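I've read one too many posts claiming that a hand-held gripper gives you robot-ready data "for free," so I spent my evenings with two of them. The first was a loaner from Yurii Savchuk. The second is the GenRobot one, and my opinion of it changes by the hour.

My test is laundry. Yurii says I should use blocks like everybody else, but blocks make every gripper look good. Black clothes are mean: no texture for the camera, no clear edge, and plenty of ways for two layers to pass for one.
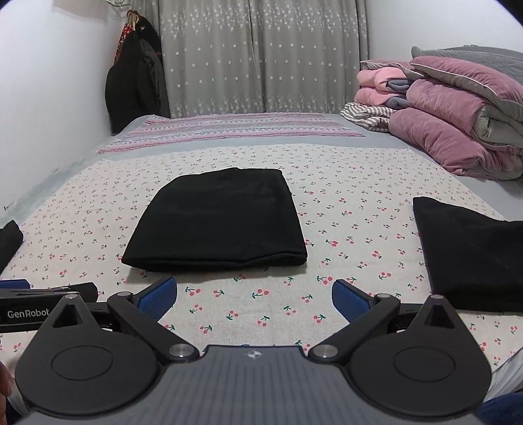
*Fingers wide open, black laundry dead ahead.*

First complaint about the loaner: the pads were smooth and hard, and they slid off a hem like a butter knife. The blue textured ones do better. I logged 300 grabs with each gripper and counted anything that slipped before I let go. Loaner, 172 slips. GenRobot, 9. I didn't expect a gap that wide and I'm still suspicious of it, seeing as I'd had a lot more practice by the second round.
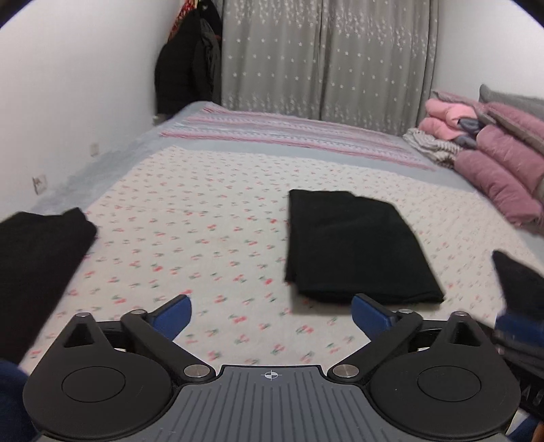 What bugs me more is the wrist. Mine bends in ways no arm I can afford will copy, and I catch myself cheating all the time, rolling my hand under a fold to save a bad grab. A policy trained on that will ask the arm for things it can't do. Marichka Koval tells me this gets filtered out later. Filtered by whom? She didn't say.

The fisheye view is fine for keeping the fingers and the bed in one shot, less fine for judging distance near the rim. I kept reaching short.

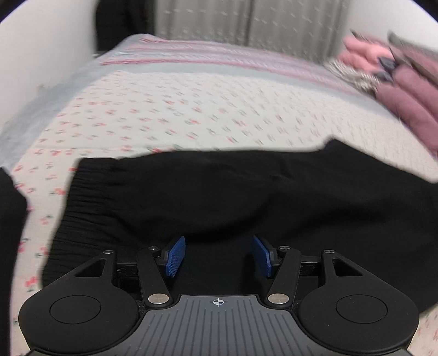
*Blue pads over black fabric with a gathered elastic waistband.*

Elastic is its own problem. Pinch it and the rest of the cloth creeps toward you, so the second grab never starts where you planned it. Illia Savchuk wants 1,000 clips before he'll talk about training anything. I'll get there by March if my shoulder holds up, and I'm keeping the loaner's numbers until someone else repeats them.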